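Vogler doorbell app learns to tell visitors from hedges

PURNPORT, July – Gater, the Purnport software firm behind the Vogler video doorbell app, has released version 2 of its motion alerts. Customers who have spent the past winter being told that a hedge is at the door may wish to update straight away.

The old version treated anything that moved as a caller. Testers on the Cemwood estate recorded up to 200 alerts in a single breezy night, and one household was sent a cheerful summary of them all at breakfast.

"We promised people they would never miss a visitor, and we kept that promise rather too well," said Manouchehr Moradi, head of product at Gater. "My own phone told me there was a person outside 26 times during one dinner. It was a bin bag."

Version 2 lets users draw the area they care about on the live view, so that the pavement, the road and next door's washing can be left out. Night-time alerts have their own sensitivity setting. Recordings can be searched by hour, and the app now remembers the wifi password after a restart, a feature requested by roughly 40 per cent of everyone who has ever written to the support desk.

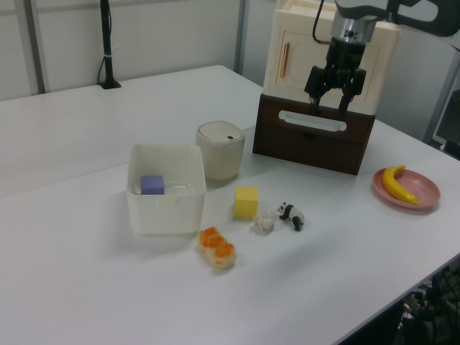 The update also does away with the message "Something may have happened", which many users found unhelpful and a few found upsetting. Alerts will now say "person", "vehicle", "animal" or "movement", the last being reserved for occasions when the app has no idea.

"We considered 'don't know', but marketing weren't keen," said Marisa Ferraro, who runs customer support at Gater.

The update is free to existing Vogler users and can be installed from the settings menu. Older doorbells will need restarting afterwards, by holding the button down until the light goes out. Please warn anyone indoors, as it will ring.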